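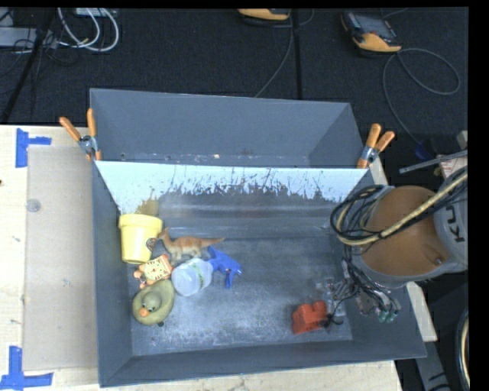 Visit to the Semilstead Toy and Household Goods Reuse Center, Bretwood

Background

The Bretwood Family Resource Network arranged a visit to the Semilstead reuse center in September as part of its review of donation practices among partner organizations. The delegation consisted of Flor Flores, who coordinates the Network's lending rooms, and Karthik Bepari, who manages its storage and transport. They were received by Gilberto Sánchez, site manager, and Nayeli Huaranga, who supervises sorting. This report records what was seen and discussed and sets out several points for the Network's own lending rooms.

The center occupies the ground floor of a former printing works on Betancur Street. It accepts toys, small household articles and garden items from residents and passes them on to lending rooms, after-school programs and family shelters in the county. Clothing, electrical goods and furniture go to a separate depot and were outside the scope of the visit.

Intake

Donations are received at the side entrance from 9 a.m. Donors are asked to complete a short slip giving the type of goods and whether any item is known to have missing parts. Mr. Sánchez noted that the slip is often left blank and that the center no longer turns donors away for this reason. In the month before the visit the center received 981 items, a figure he described as normal for the weeks after the summer break.

Goods are unpacked on arrival. Bags and cardboard boxes are not kept, as they take up shelf space and have in the past brought damp into the building. Everything is placed in open gray bins, which then move through the building until the contents have been assigned. The bins are plain and show a good deal of wear, with scratched floors and scraped walls, but the staff consider them sound and have no plans to replace them.

Mixed bins

Much of the discussion with Ms. Huaranga concerned what the center calls mixed bins: those in which toys and household objects have come in together. A typical one held an orange-brown dinosaur with a long thin tail, an orange and cream tiger, an olive-yellow rubber duck and a red building block, in the same bin as a bright yellow flower pot and a spray bottle with a blue trigger. Families clearing a room tend to give what was in the room, and the center has accepted that asking them to separate it beforehand has little effect.

The procedure for a mixed bin is as follows. Household articles are taken out first. Spray bottles are treated with particular care: regardless of any printing on the bottle, each is handled as though it had contained a cleaning product, and none is passed on with toys. Flower pots go to the garden shelf, where they are in steady demand from the after-school programs. The toys are then divided into figures, building pieces, bath toys and a general group.

Single building blocks are not discarded. They are kept in a deep drawer by type and made up into sets once there are enough that fit together. Mr. Bepari asked whether the work justified the time. Ms. Huaranga replied that the made-up sets are the first thing to leave the shelves every month, and that the drawer is generally attended to during quiet periods in the afternoon.

Cleaning and inspection

Hard toys are washed by hand in warm, soapy water and left on racks overnight. Bath toys receive separate treatment. Any toy with a hole in its base is squeezed out over a white tray, and if dark water or residue appears it is withdrawn. The delegation considered this a simple and useful check. Our own lending rooms wash bath toys but do not at present look inside them.

Figures with tails, horns or thin limbs are checked by bending the part gently and looking for pale lines in the plastic. Small parts are tested with a standard gauge, and anything that passes through it is marked for older children only. The inspection sheet runs to 26 points. Ms. Flores observed that this is longer than the sheet used at Flulemlow, our largest lending room, though several of the points concern packaging and would not apply there.

Storage and dispatch

Finished goods are stored on open shelving at the rear of the building, by age group and then by type. There are 35 shelf bays, of which the lowest row is kept clear for returns. Orders from partner organizations are made up in the morning and collected after 2 p.m. The labels are handwritten and some were difficult to read – Mr. Sánchez acknowledged this and mentioned that printed labels are under discussion.

Points for the Network

The delegation proposes that the following be taken up by the lending rooms:

The white tray check for bath toys should be added to the washing routine at all 3 sites.

Spray bottles and similar containers received with toys should be removed at the point of unpacking.

Single blocks should be kept for one season as a trial, beginning at Flulemlow.

The matter of a shared inspection sheet was left open. Uriel Villaseñor, who oversees safety matters for the Network, has asked for a copy of the Semilstead sheet and will compare it with our own before the next coordination meeting. Mr. Sánchez has offered a return visit to Flulemlow, with a date to be agreed.

The delegation thanks the staff at Semilstead for their time and for the open manner in which questions were answered.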